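Vinegar deserves a better shelf

Most home kitchens I've been in have one bottle of vinegar, and it's usually at the back. It gets used for salad dressing, maybe for pickled onions, and the rest of the year it sits there. Meanwhile the same kitchens will have three kinds of salt. I think this is backwards.

When a soup or stew tastes flat, people reach for salt first. Sometimes that's right. Often the dish already has enough salt and what it lacks is acid. A teaspoon of cider vinegar in a pot of lentils, added in the last minute, does more than another pinch of salt will. Try it in half the pot if you don't trust me.

I learned this from Ita Rafferty, who ran the lunch kitchen at Kinsella when I worked there. She cooked for 60 people a day and kept a squeeze bottle of white wine vinegar next to the stove. Everything got a taste and then, most days, a squirt. Beans, gravy, tomato sauce, even the cabbage.

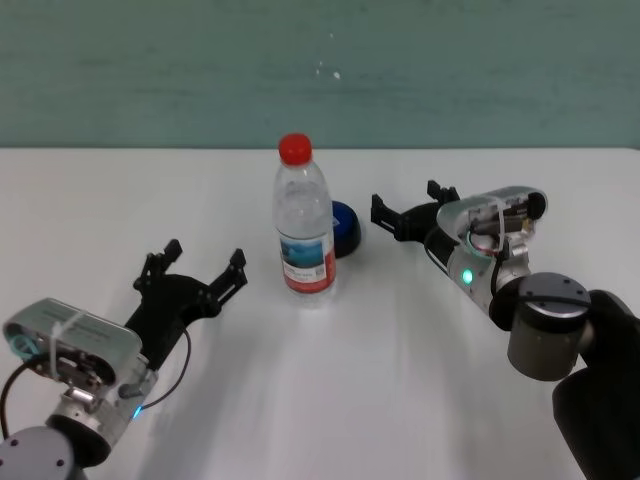
Bottled water with a red cap.

The usual objection is that vinegar is harsh. Cheap distilled vinegar is harsh, and I wouldn't finish a soup with it. I use it for quick pickles and for cleaning the kettle. But cider, malt, rice and sherry vinegars all taste different from each other, and none of them has to cost much. Kedine, the grocery near me, sells a plain rice vinegar for less than a jar of decent mustard.

Lemon is the other objection. Ultan Horgan and I have argued about this for years. He says lemon does everything vinegar does and smells better. On fish, I agree with him. But a lemon goes hard in the fridge in a couple of weeks, and half a lemon goes sooner than that. Vinegar keeps. It also holds up to long cooking in a way lemon juice doesn't, so a braise can take some at the start and a little more at the end. 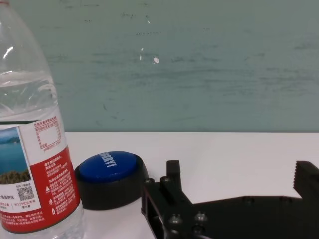 Food & Drink / Opinion

Where I part ways with some vinegar people is on price. Last June I tasted a barrel-aged one at Cliltumeo that cost 77 dollars for a small bottle. It was very good - thick, sweet, a bit like prunes. I would not cook with it, and I don't think it would change how anyone eats on a weeknight. Spend that money on four or five ordinary bottles and you'll have change left over for groceries.

If you only buy one more, make it sherry vinegar. Use it on roast carrots, fried eggs, mushrooms, or in a pan after you've cooked pork chops. Start with half a teaspoon, stir, and taste. You want to stop before you can pick out the vinegar. If you go past that point, a little butter or a pinch of sugar will usually bring it back.

And move the bottle. Mine lived in a cupboard for years and I forgot about it most nights. Now it stands beside the salt and the pepper mill, and I go through one every couple of months.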